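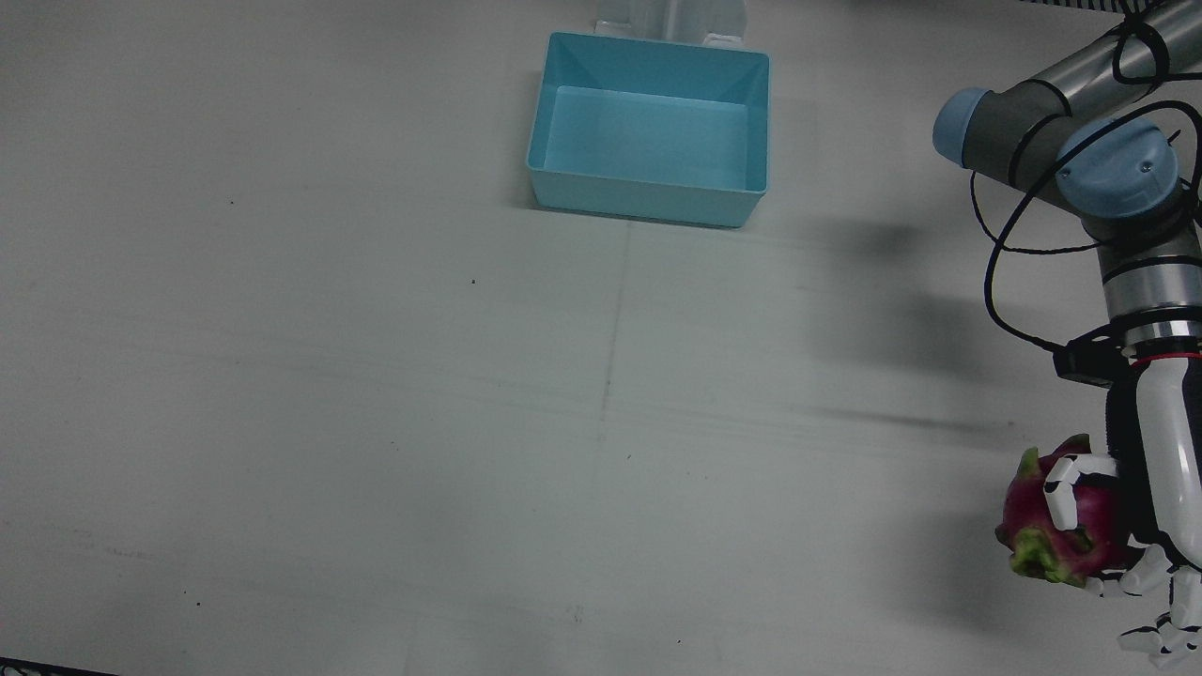 Eskola Manipulation Team | Bench Diary

9/22/23

Dragon fruit day! I put the white five-minute-favorite hand (we call it the Folis, after the old project) back on the left arm this morning, and it's holding the fruit over the table with the thumb wrapped across the front, scales sticking out every which way. The job is simple enough: pick it up, get it to the blue bin, let go. I ran 45 tries with the Folis and then 45 with the Drullau two-jaw we've had since May. The Drullau is quicker by 2 seconds a pick, but I had to drop its force to 4 newtons to stop it denting the skin, and then it slipped on me. The hand is slower and fussier to set up, and I still like it better (so does my blood pressure). Cables need re-tying before tomorrow, they loop way out past the wrist. Mangoes next.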